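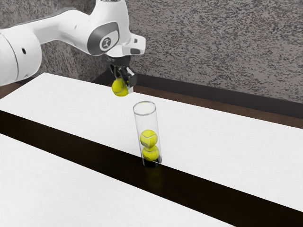 Tennis ball held over a white tabletop. Computer rendering.

About Standine

Standine covers international soccer for people who have stopped believing the press conference. We started in March, five years ago, after one too many friendlies sold to the public as a turning point.

Every national team coach says the group is together. Every assistant says the next game is the biggest yet. Perhaps some of them mean it. We would still like to see the lineup, the minutes played and the last few results before we print the word "momentum," and most weeks those tell a duller story.

What we publish

Match reports, squad news and a long preview before each qualifying window. Our previews run to 2,000 words at most. We quote coaches when they say something that can be checked later, and we do go back and check. In the last qualifying cycle we logged 149 public promises from coaching staffs, covering things like formations, young players getting their chance and captains being fit by Saturday. By our reading, 106 were not kept. Readers have argued with that number, and a few had a point about injuries, so the full log is open on the site with our reasoning beside each entry.

We don't run player ratings out of ten. We tried them for a season and could not explain the difference between a six and a seven.

Who pays for it

Subscribers, mostly. We also carry a small number of ads, none from betting companies. Melen handles our subscriptions and Nkuna hosts the podcast. Neither sees a story before you do. You should be wary of any sports site that calls itself independent, this one included, so our accounts go up once a year on the Juvdale page.

Corrections

We get things wrong. Corrections go at the top of the article, with the date, and the old wording stays visible.

To report an error, use the form at the foot of any story. Transfer rumors sent through it will be deleted.

Page last updated 13 May 2024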